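Line drying

Line drying (also air drying or hanging out) is the practice of drying washed clothes and household linen by hanging them in moving air. It is one of the oldest household jobs still done in much the same way almost everywhere, and one of the most varied: every street seems to have its own knots, poles, pegs and strong opinions. Outdoor lines, pulley airers, folding racks and small clip hangers all belong to the same family.

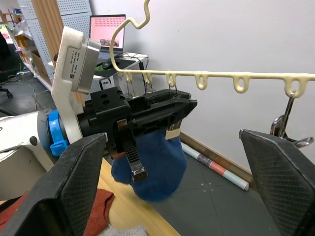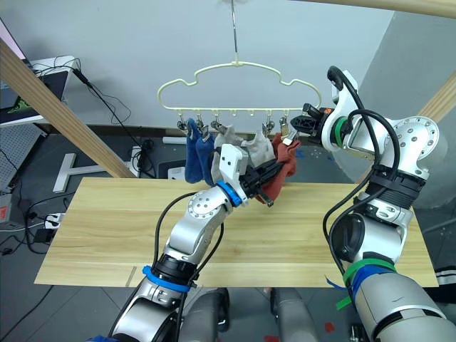
Why do clothes dry on a cold day?
Water leaves cloth whenever the air around it has room for more vapour, even when that air is chilly. Heat speeds things up, but a dry breeze in winter can beat a warm, still, muggy afternoon.

How it works

Wet cloth holds water in two places: in the gaps between the yarns and inside the fibres themselves. The water in the gaps goes first. After that, drying slows down, which explains the maddening hour when a pair of jeans feels nearly done and the waistband is still damp. Wool and cotton take water into the fibre and hang on to it. Polyester takes in very little, so a football shirt will often be ready long before a cotton T-shirt of the same size.

Moving air matters enormously. A thin layer of damp air sits against the surface of the cloth, and unless something shifts it, drying slows to a crawl. Wind does this beautifully. Indoors, an open window or a small fan does the same job, and leaving a hand's width between garments makes a surprising difference.

Outdoor lines

The simplest line is a rope between two fixed points. Its weakness is sag, and the clothes prop, a long pole with a notch or fork at the top, is the classic cure. Raising the middle of the line also lifts the washing into faster air. In tall buildings around narrow courtyards, a looped line on a pair of pulleys lets a person stand at one window and send the whole wash out over the drop.

Rotary lines, with arms opening like an umbrella, fit a great deal of rope into a small garden. They turn in the wind, so every side gets its share of sun and breeze.

Stivwood is a fine place to see shared drying. Its old drying green has iron posts in 3 rows, and the lane beside it is still called Peg Walk. The posts were set at an angle to the lane to catch the wind coming up the valley. Sheets went on the outer lines and smaller things in the middle, a custom recorded by Gwenllian Nicholas in her study of village wash days, The Long Line, which runs to 205 pages and gives nine of them to arguments over who had whose post.

Indoor drying

The ceiling airer, a set of wooden slats raised on a cord, makes clever use of the warm air that gathers near the top of a room. Folding racks are easier to move and can be put away, though a crowded one dries badly at the centre.

Clip hangers, sometimes called sock hangers, carry a number of small clips on a single frame with a hook above. They are a joy for anyone with a lot of little things to dry, as the whole lot can be carried to a window or brought in from the rain in one go. The Flitel workshop's Sidik pattern, a folding ring with clips on short chains, was popular with people living in one room. An early Flitel price list shows 775 of them ordered for boarding houses.

Drying indoors adds water to the air of the home, so ventilation is important. A closed room with cold walls may develop mould.

Sunlight and colour

Strong sun whitens pale cotton and linen, and bleaching fields once made use of this on a grand scale. It also fades dyes. Dark clothes are usually hung inside out or in shade.

Local habits

At Ruawai House, a former hostel laundry in Stivwood, socks were hung by the toe and shirts by the hem, and the rule was painted on the wall. Others hang socks by the cuff, which keeps clip marks off the toe but can stretch the elastic. Knitwear is best laid flat, as the weight of water pulls it long. Towels gain from a good hard shake before hanging and another afterwards, which lifts the loops and leaves them much softer.

See also: Clothes peg; Mangle; Drying green; Airing cupboard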